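Gillwood Everyday Cloth

Home > Kitchen and Laundry > Cloths and Towels

The Gillwood Everyday Cloth is a plain cotton cloth for drying dishes, lining a bread basket or wiping down the counter. It is hemmed on all four sides and has a hanging loop at one corner. We have stocked it since Clarkmont stopped making theirs, and it is close to the same weight.

Colours: light blue, oatmeal, charcoal grey
Fibre: 100% cotton
Pack sizes: 2 or 4
Item code: GW-93

Washing

Wash before first use. New cloths have a finish on them from the mill and won't take up much water until it has gone. Warm wash with like colours, then line dry or tumble dry on low. Skip the fabric softener – it coats the cotton and the cloth will smear glasses. Expect a little shrinkage in the first couple of washes, mostly in the length.

The charcoal can lose some dye early on, so keep it away from whites.

Folding and storage

Lay the cloth on a flat surface and smooth it out from the middle. Fold it over once, then again for a drawer. For an open shelf, fold in thirds lengthwise first. It can be ironed on a cotton setting, but most of our customers don't bother.

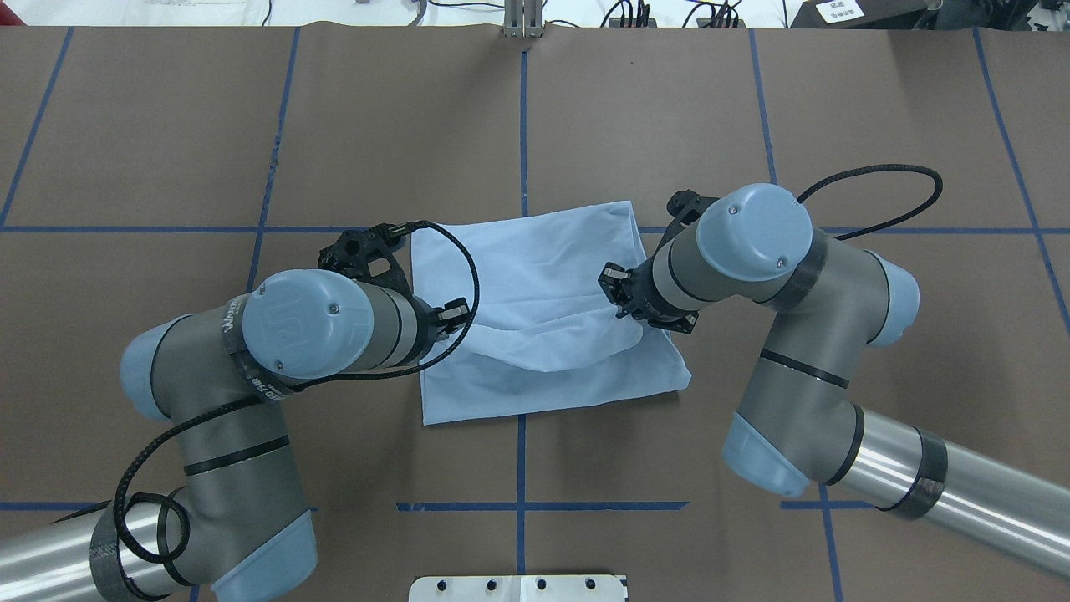
Folded cloths fit the Sosa shallow drawer insert and the smaller of the two Gustside baskets, both sold separately.

Availability

Light blue and oatmeal are in stock in both pack sizes. Charcoal is sold out in the larger pack and is due back in October. Unwashed cloths can be returned in their original wrap to any of our stores or by post.

Page updated 13th September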